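About Merkumeo

Merkumeo is a small language school in Plurkwood. We teach English to adults who already live and work here, and we teach it in the evening, at a time when people have finished their shift and have eaten something.

The school was opened by Gavin Menzies, who had before this worked many years as a bookkeeper. He was helping his neighbors to read letters from the bank and from the landlord, and after some time there were more neighbors than chairs in his kitchen. The first real classroom was a rented room above a shoe repair shop on Rennie Street. We stayed there for three winters. The heating was weak and the stairs were steep, but many of our first students still speak of this room with affection.

Today we have 24 students in each term group, and more than 500 people have completed at least one course with us. Some of them came only for one term, to prepare for a job interview. Others have been with us for years and moved slowly from the beginner level to the reading circle, where we read short novels and discuss them on Saturday morning.

How we teach

Most of our teachers learned English as a second language. We think this is useful for the students, because we remember well which parts were difficult. The articles, for example. I have been writing in English for the bigger part of my life and I still stop before "the" and think about it.

Our main course book is called Tistum. It was written by our own teachers and is now in its third edition. Each chapter begins with a situation from daily life – a call to the dentist, a mistake in the electric bill, a talk with the teacher of your child – and the grammar comes after. There are 2,695 words in the word list at the back. We do not ask that you learn them all in one year.

There is homework two times in the week. It is short, and we correct it by hand.

Who can join

Any adult can join. You do not need a certificate and you do not need to know your level. Before the first lesson, we will talk with you for a few minutes and choose the group together. If after two weeks the group feels too easy or too hard, you can change it without a fee.

New groups start in October and again after the winter break. Payment can be made by the month. If the price is a problem, please speak with the office, as we keep a few places in each group at a lower price.

Visiting us

The office is open from 4 p.m. on working days. You may also sit in one lesson as a guest before you decide.

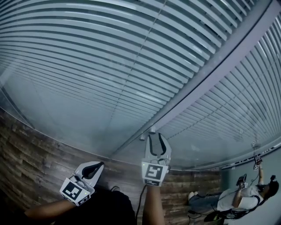

White blinds above wood planks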